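The shelf from Kavby came in a carton the size of a door, and by Sunday night the shelf was up and the carton was the problem.

Dundden Borough Council takes cardboard on alternate Wednesdays. The leaflet said it must be "flat, dry and no longer than 19 inches on any side," and Fergal Ó Ceallaigh, who had lived at 43 Dolan Street long enough to have been left a note by the crew, kept the leaflet on the fridge under a magnet shaped like a lobster. The note had said only SEE LEAFLET. He had taken it hard.

So he cut. He cut with the bread knife, then with the good scissors, then with the scissors that used to be good. Cardboard, he discovered, has a direction. Go with the ridges and it opens like a letter. Go against them and it fights you the whole way and then folds somewhere you hadn't asked it to.

By ten he had a respectable stack and one piece left over. It was an inch too long, so he bent it in half across his knee and set it on top of the pile. It opened. He bent it again, harder, and leaned on it with both forearms while he thought about his life. When he stood up it opened again, slowly, like someone getting out of a bath.

He sent his sister in Skimalcombe a full account of this, running to 14 messages.

Brown corrugated, folded once, standing up like a tent with no one in it. There was a little torn notch at the top where the two sides met, and a dark stain low down where a thing gets held. You could see the wavy edge, all those small tunnels. Fergal had begun to feel there was something smug about the tunnels.

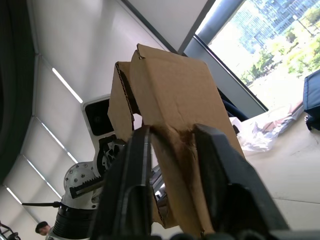 Moira wrote back that he should score it first, that everybody scored it first, that their mother had scored cardboard with a butter knife every week of their childhood and where exactly had he been. She added that a stain was fine but grease was not, and that if it was grease he would have to tear that part off and put it in the trash.

He got down close and smelled the stain. It smelled of cardboard.

"Not grease," he wrote.

"How do you know?"

"I smelled it."

There was a long gap – long enough for him to picture her reading this out loud to her husband.

"Score it," she wrote. "Go to bed."

He found a butter knife. He drew it down the fold 3 times, pressing until the table complained, and the piece lay down as meekly as a napkin. Fergal put the dictionary on it anyway, and the toaster on the dictionary, and turned off the light.

On Wednesday the crew took everything and left a note. He carried it inside before he read it. It said NEW LEAFLET IN FEBRUARY.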